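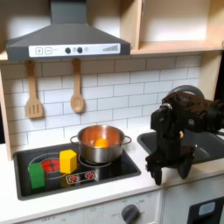
Kitchen cell, arm over by the sink.

Thursday and I'm wiped out, but it was a good kind of day so I'm writing it down before I fall asleep on the couch. Date for my own sake: November 24, 2022. I always forget to put it in and then I can't find anything later.

So, the gripper. All week the arm has been coming down a little bit to the right of where it should, just enough to make me grumpy. I'd been blaming the software (I always blame the software) and then this morning I finally put my hand on the wrist plate and gave it a wiggle, and it moved! One of the screws had worked its way most of the way out. I checked the others while I was in there and found 2 that I could turn with my fingers. My fingers! I'd been retuning that thing for days.

I took the whole plate off, cleaned the old thread glue out with a pick and a lot of muttering, and put it back with fresh stuff from the Drolex tube. The Drolex goes on purple and stinks, and I got it on my good sweater. Then it has to sit, so I went and ate my sandwich on the back steps at Tresulden and watched a guy try to park a trailer for the whole half hour.

After lunch came the home position. I run it up to the stops, zero it, then drive it over the counter and sneak down slowly with the speed turned way down. The number I care about is the height offset. My notebook had it at 281 from the last time, and I had crossed that out and written it again next to a coffee ring, so who knows. I started from there anyway and crept down in little steps.

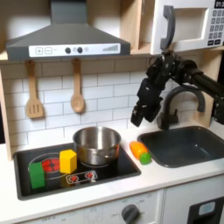 Åsmund Tangen wrote back in the afternoon that I should let the arm warm up before I zero it, at least 5 minutes of just swinging around doing nothing, or the joints settle later and all my numbers go soft. He also said to mark every screw head with a paint pen so I can see at a glance if one has turned. I felt a bit silly that I hadn't thought of the paint pen. I've got one in the drawer, a yellow one, from the time I labeled all the chargers.

So I did it all over again with the warm-up. Annoying, but he was right, and the new offset came out a hair different from the cold one. I wrote that down in pen this time, with a box around it, and taped a copy inside the lid of the controller. Future me is welcome.

The other thing on my list was the cable. There's a spot by the elbow where it rubs when the arm reaches all the way across, and the sleeve has gone shiny there. I don't like shiny. I moved the clip back, gave it more slack, ran the arm out to its full reach and back, and then had to move the clip again because now the slack was flopping into the wrist. Third try was fine. I still want a proper new sleeve from Pelupessy, but they never answer the phone after three, so that's tomorrow.
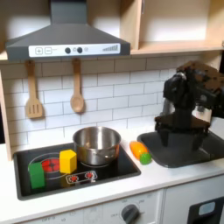
I also gave the gripper fingers a wipe with alcohol, both pads, and got a gross amount of gray gunk off them. I should do that every Monday. I say that every month.

Then I went through the counter on the stop-and-start log. Some 440 cycles since the last time anybody greased the shoulder, and the little Dinduro booklet is very firm about grease, it has a whole page with a frowning face on it. I gave it two pumps, wiped off what squeezed out, and ran the joint back and forth. It sounded nicer to me, though I might just want it to sound nicer - I'd been leaning over the thing since eight and my ears were pretty much done.

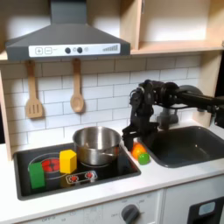
Before I left I went round with the yellow pen and put a stripe across every screw head and onto the metal beside it. It looks like a kid did it, my hand was shaking a little by then, but the lines are there. If one of them stops lining up I'll know where to look first.

For tomorrow: call Pelupessy about the sleeve, buy another tube of Drolex, warm up the arm BEFORE touching anything, and check the height again against the number in the box. And take the sweater to the cleaners, if they can do anything about purple.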